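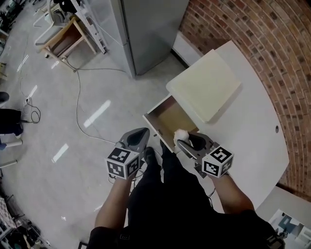
The pair in use at the small drawer, with a white fluffy ball in the right-hand gripper.

Looking after a pair of hand-held grippers
Workshop tips, by Lama Sayegh

We run our two Illo grippers most days of the week, and nearly all the trouble we have had with them came from dirt, cables and loose screws. The notes below are what we do at Akl. If yours are a different make, the screw sizes will differ but most of the rest should carry over.

Before you start

Wipe your hands. Hand cream and sandwich grease end up on the pads faster than you would think.

Close each gripper slowly with nothing in it and feel for a catch. A healthy one moves evenly all the way. If it sticks near the closed end, look for lint at the base of the fingers first, then check that a pad hasn't slid forward on its backing.

Put the cables where you want them before you pick anything up. Ours runs down the forearm and is held with one loose hook-and-loop strap below the elbow. Leave enough slack to straighten your arm fully. A cable that tugs at full reach will work its connector loose over a week or two, and the fault comes and goes, so you can lose an afternoon to it.

The pads

Cotton, fleece and tissue are the worst things for pads. They shed, and the fluff packs down into a smooth felt that slips. Brush the pads out with a dry toothbrush at every break. Once a day go over them with a Wukix wipe or a cloth dampened with soapy water, and let them dry before closing the fingers.

Don't use solvent. It makes the rubber shiny and you will be buying new ones.

If a pad has glazed over, a light rub with 600 grit paper brings back the surface. Two or three strokes, then wipe off the dust. You can do that perhaps twice in the life of a pad. We replace ours at 3,000 grips whether they look worn or not, and always in pairs, because one new pad against one old pad holds things crooked.

To change them:

Undo the screw at the back of the finger with a 3 mm hex key.
Slide the old pad off towards the tip.
Scrape any old adhesive away with a plastic scraper.
Fit the new pad, nip up the screw, close the gripper and look at the two tips from the side.
If they meet, tighten. If they don't, back off half a turn and try again.

Soft things

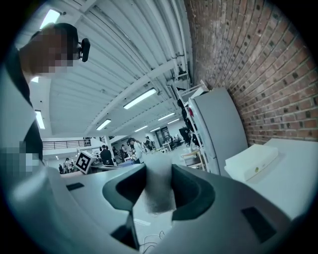
Most people squeeze soft things too hard. The pads only need to stop the item sliding, and anything beyond that wears out the trigger spring and your wrist. Close until you feel it firm up, then lift. If it drops, check the pads before you squeeze harder.

Take hold of folded or rolled things across the fold. Gripped along it, they tend to open up as you lift, and you end up holding one layer.

For small light things going into a drawer, bring the gripper in over the open front and let go low down. From higher up the fluff clings to one pad and comes back out with you.

The marker cubes

Never lift a gripper by its cube. It is easy to do, as the cube is the obvious thing to grab when the gripper is lying on a table. The cube then sits a hair off square and the Ginix software will give you wrong positions without complaining.

Clean the faces with a dry microfibre cloth only. Printed faces scratch easily, and a scratch across a black square is enough to upset the tracking under strip lights. If a corner of the print lifts, replace that face. Glue pushed in under the corner leaves a bump.

Give each cube a gentle twist on a Tuesday, or whichever day you will remember. Any movement at all means the mount wants tightening.

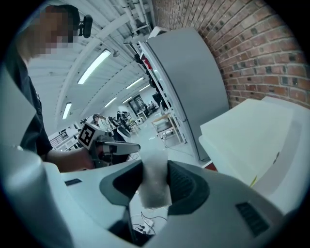
Something soft held upright between the pads, with the second gripper and its marker cube beyond.

Vents and slots

Vacuum these with a soft brush head on the lowest setting. Compressed air drives the lint further in. I did it for months with the old pair and paid for it in November with a gearbox full of fleece.

Putting them away

Unplug at the connector, holding the plug. Leave the fingers slightly open so the pads don't take a set. Coil the cable in wide loops, no tighter than a saucer, and keep it off the floor overnight.

Allow 15 minutes for the full clean at the end of the day, both grippers included. Spare pads live in the tin with the hex keys. Write the date on the lid when you open a new packet.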